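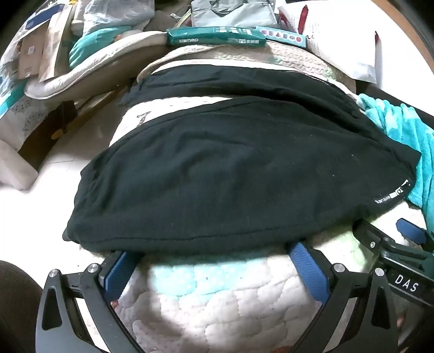 One reader of last month's entry wrote to ask whether a household that washes dark clothing in cold water still needs a separate load for it. The answer depends on the age of the garment. New black cotton continues to release dye for several washes, and cold water reduces the loss but does not end it.

This blog has recommended cold washing at 30 minutes or less since February, when the laundromat in Surthorpe changed its prices. The short cycle is adequate for clothing worn once. It is not adequate for work clothes, towels or anything kept in a gym bag. Those items should go through the full program, with the spin set to 808 where the machine permits.

Detergent is the more common source of difficulty. The measuring cap supplied with most bottles holds nearly twice what a small load requires, and the surplus remains in the fabric. I now use 20 milliliters for a half load and have noticed no decline in results. Lint should be removed before washing, with a brush, and the filter cleaned afterward.

Bedding calls for different arrangements, and readers have requested guidance on it several times.

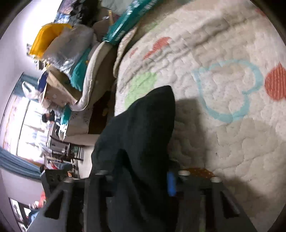 Comforters and Quilts

The care label takes precedence over any general advice. Large items should be washed alone, on a gentle cycle, and dried on low heat with pauses to turn them by hand.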